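Reading time: 4 min

How do you split up a parent's hobby things between siblings without hurt feelings?

My dad is moving out of the house he has lived in since I was in kindergarten and into a two-room apartment in Preko. He's fine, thank goodness, and he's looking forward to it, but there is no room for the hobby stuff, and there is a lot of hobby stuff. Model kits, paint, little drawers of hardware, driftwood he picked up on walks, magazines going back forever. He has told the 2 of us (me and my brother) to "sort it out between you" and he means it kindly, but we've never been good at that. When our grandmother's house was cleared we didn't speak for most of a summer over a clock, and I don't want to go through that again at our age.
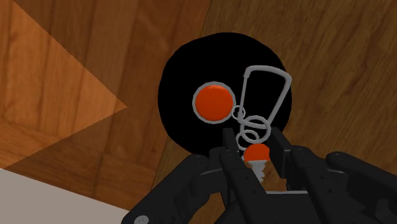
My brother thinks we should get somebody in to put a price on everything and then split it down the middle. I hate that idea. Most of it isn't worth anything in money and the few things that are worth something aren't the ones I care about. On the other hand, if we just go through it room by room and each say what we want, I know I'll give in on everything and then be sore about it for years. (I know myself!)

The apartment is ready in June, so there's time. Has anyone done this with a brother or sister and come out of it still having dinner together?

2 answers

Answer 1, marked helpful by 11 readers

Oh, I feel for you, and I'm glad you're asking now while your dad is still around to be part of it. My sisters and I did this when our mother left the farm outside Setel, and we did come out of it friends, though there was one bad afternoon over a mixing bowl that I still don't like to think about.

What helped us most was doing it in small batches. Please don't try to do a whole room in a day. We'd clear one table, put a few things out on it, make coffee, and talk about only those things until they were settled. Then we stopped, even if we felt like going on. You get tired much sooner than you expect and that's when people say things. It took us a good many weekends and I'd do it the same way again.

A small mixed lot is easier than a big one of the same kind, too. If you set out every model he ever built, you'll both start ranking them, and somebody will feel they got the second-best one. Put one model plane out with a piece of old wood and a few odds and ends and you'll find you're each drawn to different things.

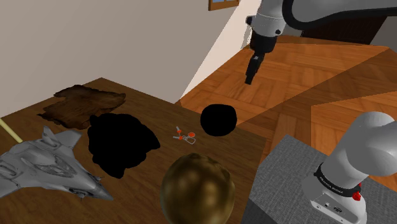 A mixed lot on the table, with a gray model jet and a ragged piece of dark wood among the six things.

The next thing is to take turns choosing, and swap who goes first with each batch. We wrote it on a pad so there was never any argument about whose turn it was. Anything neither of us wanted went in a box for the church sale, and anything we both wanted badly went on a shelf by itself with a sticky note, to be talked over later. By the time we got back to that shelf, half of it didn't matter so much anymore.

And do ask your father to sit in on some of it. We heard stories over that table that none of us had ever heard, and I can't tell you how glad I am of them now. My middle sister gave up a lamp she'd wanted for years once she heard where it came from, because she thought my oldest should have it.

As for your brother and his pricing, I wouldn't fight him on it. Let him look up the handful of things that might be worth real money and handle those as their own little pile. He may just need to know it's fair. My brother-in-law was the same and he calmed right down once he had his list.

Answer 2

Don't pay for an appraisal of old kits. I had one done in Darko and the fee was more than the whole collection brought in. Sell the unopened boxes, keep what you like, and take the paint to the hazardous waste drop-off (call first, ours only takes it certain days). Magazines go in recycling, sorry, libraries don't want them.

Also agree on a finish date. We didn't, and there is still stuff in my garage.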